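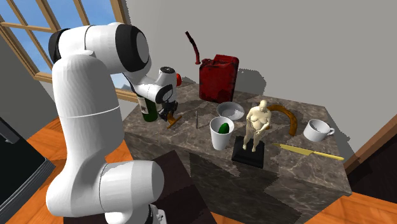
Home directory sync keeps disabling live accounts

Midgate Admins Forum > Directory and identity > Sync and provisioning

usa_ongart
Friday's been a long one, so sorry if this rambles. We sync staff accounts from our HR system into the directory using Somboon (the on-site version, not the hosted one) and every few nights it disables a batch of people who very much still work here. Last night it was 14 of them, including my own boss, who rang me at ten to seven this morning while I was still looking for my shoes.

The log just says "source object not found, applying leaver rule". But they are in the source! I can run the same HR query by hand and there they all are. Next full sync puts them back, but by then the helpdesk has been flattened. Has anyone seen this?

pkettle
How many records come back per page from HR? Somboon's default is 50, and if one page times out it carries on with whatever it's got. Anyone on the missing page looks like a leaver.

usa_ongart
It's still on 50, I've never touched it. But wouldn't I lose 50 people at a time if a page went missing, instead of 14?

pkettle
Not if it was the last page. Do your sums on the total.

usa_ongart
Oh for heaven's sake. 14 is the last page. We have 2 full pages and then a bit more since the new starters came in January.

Rungnapa Paisan
Hang on, I wouldn't shut the case yet. We had the very same message and paging had nothing to do with it. Our sync account had lost read permission on one organisational unit after someone tidied up the delegations, so it couldn't see the existing accounts there and made a mess of matching them. Check whether your 14 all live in the same OU before you go changing page sizes.

pkettle
Permissions wouldn't come and go every few nights though, would they? She says the next full run fixes it.

Rungnapa Paisan
They can if you've got more than one domain controller and one of them isn't replicating properly. Ours behaved itself or didn't depending on which one it happened to talk to. Took me ages to spot.

pkettle
Fair enough, but I'd still bet on the timeout. What time does the job run, Usa?

usa_ongart
Ten past two in the morning. And the HR backup starts at two. I can feel you looking smug from here.

The 14 are spread over four OUs, I've just checked, so I don't think it's the delegation thing – but I did find one controller with replication errors while I was poking about, so thank you Rungnapa, that's going on the list.

grumblefish
Whatever the cause, why on earth is your leaver rule set to disable on the first miss? Set a threshold. Ours stops the whole job if more than 2 accounts are due to be disabled in one run, and emails me. I moved us to Kallon last year partly for that.

Rungnapa Paisan
2 is far too low for most places. At the end of term we'd have the job stuck every single night and somebody would just start clicking approve without reading it.

grumblefish
Then raise it in term ends. I'd sooner click a button than explain to payroll why they can't log in.

pkettle
Somboon has a threshold too, no need to move to anything. It's under Connector > Safety, switched off out of the box (daft, I know). There's a grace period in there as well, in days.

usa_ongart
Found it. I've moved the job to half past four, well clear of the backup, put the threshold at 10 and set a grace period of one day. Also turned on the option to abort if any page fails, which was sitting right there unticked. Ran it by hand this afternoon and it read all 132 records, nothing disabled.

I'll leave it over the weekend and post the log on here either way.

Rungnapa Paisan
Please do. And sort out that controller!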